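Butcher block

Butcher block is a building and furniture material made by gluing strips of wood together into a thick slab. It is used for kitchen worktops, tables, chopping boards and workbenches. The name comes from the heavy blocks on which butchers once cut meat, though most butcher block sold today is never used for that purpose.

Origins

Early butchers worked on a section of tree trunk stood on end or set on legs. A single trunk tended to split as it dried, and a split was hard to keep clean. Makers later began to build blocks from smaller pieces, which were less likely to crack and could be made to any size. The older blocks were held together with iron rods or bands as well as glue. Modern glues are strong enough to do the work alone.

The material moved into homes as fitted kitchens became common. It was cheaper than stone, could be cut with ordinary tools and could be sanded when it became marked.

Construction

There are three common types, named after the way the wood is turned.

Edge grain is made from long strips set on their sides, so that the narrow edges form the top. It is stiff and is the usual choice for worktops.

Face grain shows the wide sides of the boards. It has the most visible pattern but marks easily, and is used mainly for tables and serving boards.

End grain is made from short pieces stood upright. A knife blade passes between the fibres, so the surface keeps its looks longer and is kinder to the blade. It takes more labour to make and costs more.

Strips may run the full length of the slab or may be joined end to end. Joined strips are often cut with interlocking fingers, which give the glue a larger area to hold. Full-length strips, sometimes sold as full stave, are dearer. The wood is dried before gluing, usually to a moisture content of 8 per cent.

Woods

Maple, beech, oak, birch and walnut are all used. Maple and beech are close-grained and pale. Oak has open pores and needs more oil, and it can turn black where wet iron is left standing on it. Acacia and rubberwood are found in cheaper products. Strips from the same kind of tree can differ a good deal in colour, and some makers sort them while others leave them mixed.

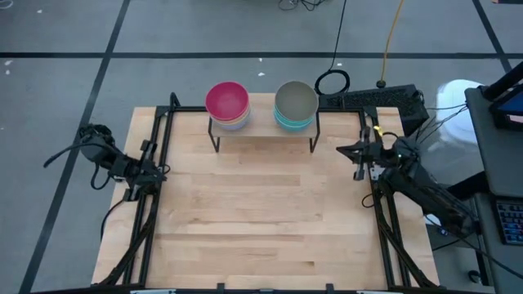
How often should butcher block be oiled?

A new worktop is usually oiled once a week for the first month and then once a month, with more oil wherever water no longer forms beads on the surface.

Finishes

Food-safe mineral oil is the most common finish for boards. It does not set, so it has to be renewed. Tung oil and linseed oil harden in the wood and last longer, but each coat needs time to cure. Hard wax oils, which combine oils and waxes, are widely used on worktops. Varnish gives good protection against water but is a poor choice where knives are used, as cuts let moisture in under the film.

Cloths soaked in linseed oil can heat up and catch fire as they dry. They should be laid out flat outdoors or put in water before being thrown away.

Fitting

Wood swells and shrinks across the grain with changes in the air. Worktops are therefore fixed with slotted brackets, which hold the slab down but allow it to move. A gap of a few millimetres is left at the wall. The cut edges around a sink need extra coats of oil, and the underside should be finished in the same way as the top to reduce warping.

In his guide to kitchen joinery, Bohdan Kravets advises leaving a new slab unwrapped in the room for up to 4 days before it is cut.

Care and repair

Spills should be wiped up soon, and hot pans placed on a stand. Boards should not be left in water or put in a dishwasher. Stains can often be lifted with salt and lemon juice. Deeper marks are sanded out along the grain, starting with a coarse paper and finishing with a fine one, and the area is then oiled again. Small cracks may be filled with wax or with a mixture of glue and sanding dust. A joint that has opened along its whole length usually has to be cut out and glued afresh.

See also: Chopping board; Glued laminated timber; Worktop; Workbench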